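30 Mar 2021

Cloth folding, hand-held collection, Grellow tool no. 2

Started at half nine after the battery swap. Same job as last week: bring the gripper in, pinch the cloth at an edge, lift, lay it over, let go, back off. One demonstration per fold. Target for the set is 590 and we stood at 526 when I packed up on Friday.

First few were poor. I was coming in too steep and the fingers closed on the table before they closed on the cloth. Going in flatter works better, with the fingers well open until the last moment. I also keep rushing the release. If I open and pull away in one movement the policy learns to drag the top layer back with it, which we saw on the Noreo arm last time. Count of one after opening, then move.

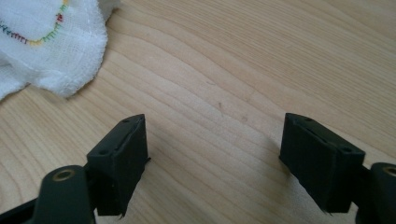 Starting position matters more than I had written down before. If every run begins with the cloth in the same corner, we get an arm that only knows that corner. From now on: drop the cloth anywhere on the table, crumpled, do not tidy it, and begin from a different height and side each time. Begin with the fingers open. Runs that start half closed get thrown out by the Momum script anyway.

The finger pads are wearing along the bottom edge and the ragged bits may catch on a loose weave. Spare pair to be printed. I don't want to change them in the middle of a set, so they go on when this one is finished.

Did 18 runs before lunch, kept all but four. Two of the bad ones were lost tracking, when I leaned over the table and blocked the view. The other two were me dropping the edge.

Tried five by remote control on the Noreo arm in the afternoon for comparison. Each took over twice as long and I could not feel when the pads had hold of anything. Fine for pushing and placing, poor for cloth. Not added to the set.

Upload to the Halász machine done, 2,698 MB, checked against the local copy. Local copy stays until the training run has read it through.

To do:
Print pads.
Write the release pause into the instruction sheet.
Ask whether the June trial still wants towels as well.
Charge both batteries overnight.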